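Kerkitz cell: setup and upkeep notes

Hi! If you're reading this you've probably been handed the Kerkitz cell for a week, or you downloaded the bowl recordings and want to know how the thing was put together. I'm Séverine Lecomte and I look after it, so most of the odd choices are mine.

What's in it
Two arms on one aluminum rail, a camera on each gripper, a marbled work surface, three papered walls and a black wire dish rack. The task is bowls and the rack. The Howlader release has 518 episodes, 11 of them flagged as bad in notes.txt (please skip those when you train!).
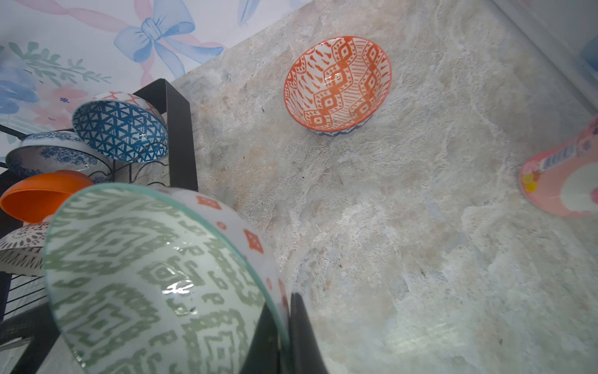
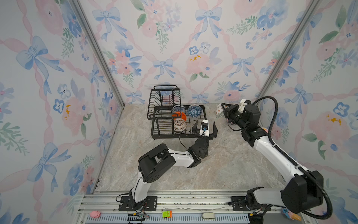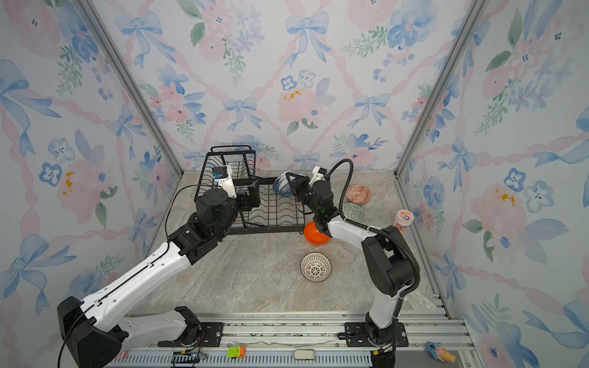

Bowls and the dish rack in the Kerkitz cell. The first is a gripper camera view, the other two are from fixed cameras.

Before you start
Switch on the left arm first, then the right. Home them both with nothing in the grippers. Then run hukitz check and wait for all the cameras to report in — the wrist ones are slow, give them a minute.

Cables
My biggest headache. Each arm needs enough slack to reach the back of the surface without the cable pulling on the wrist. Swing the arm to full reach by hand, power off, and watch the loop. If it goes tight, let some out at the base and try again. I had to throw away most of a Wednesday over one tight loop, and I'd like you to keep yours.

Fingers and lenses
Wipe the finger pads every morning (glazed bowls are slippery enough already) and do the wrist lenses with a dry cloth. If you bump a camera, redo the calibration, even if it looks fine. The old Morkent file won't load anymore, so don't bother with it.

Known problems
— Shiny bowls throw highlights into the wrist view.
— Episode 172 has a clock jump partway through.
— The rack creeps. Check it against the saved reference view between sessions and nudge it back.

Logs go in the shared folder under the cell name. Write down anything you tighten.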